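Urszula Kurek keeps the good biscuits in a tin on the top shelf of the repair shop, behind the box of spare keyboards, and it says something about the kind of afternoon we had that the tin came down before I had even taken off my coat. I had come to talk to her about old computers, and more particularly about the people who can't bear to part with them, a group she has served from the same narrow storefront in Pirngate since she was 59, an age when most of her friends were picking out garden furniture.

"My daughter thought I'd lost my mind," she says, pouring the tea. "She said, Mom, people buy a new one when the old one gets slow. And I said, well, some people do."

The ones who don't, as far as I could tell, come to Ulter, which is the name over her door. (It was the name of the shoe shop that was there before, and she liked the lettering too much to take it down.) They bring her machines from spare bedrooms and church offices, and one retired surveyor, Dennis Bainbridge, brings the same desktop every August because he likes to have it looked over before the fall, the way other people have their furnace checked.

"Dennis has 2,000 letters on that computer," she tells me. "He wrote to his brother every week for years, and he kept every one. I've told him they'd be just as safe on a newer machine, and I've offered to move them for nothing. But he wrote them there, you see. He knows where everything is."

Urszula came to the work sideways. She did the books for an office supply company called Tokarz, and when the man who looked after the computers left, the job slid across the hall to her desk, together with a screwdriver and a manual with half its pages missing. She learned from that, and from a patient colleague named Igor Sobczak, who let her take apart anything that was headed for the dumpster.

"Igor had one rule – you put it back together even if it's dead," she says. "I must have rebuilt the same dead computer 3 times. I was so proud of it! It never did turn on."

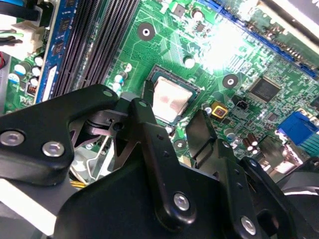 What is the first thing she tells someone who wants to keep an old computer going?

"Make a copy of what's on it, before you touch anything else. The machine can wait until Monday. Your pictures and your letters can't be bought again, and I'd like you to have them in two places before we start talking about parts."

She is gentle about it, but she has seen what happens otherwise, and there are a few customers she still thinks about when she's closing up. After the copy, she says, comes the dust, and after the dust comes a conversation about what the person really wants from the thing. Quite often it's very little: a card game, a recipe file, a program that prints address labels just so.

I asked whether she ever sends people away to buy something new, and she laughed and said she did it all the time, usually with a list written on the back of an envelope. Then the bell over the door went, and she got up to see who it was, and told me to help myself to another biscuit while I waited.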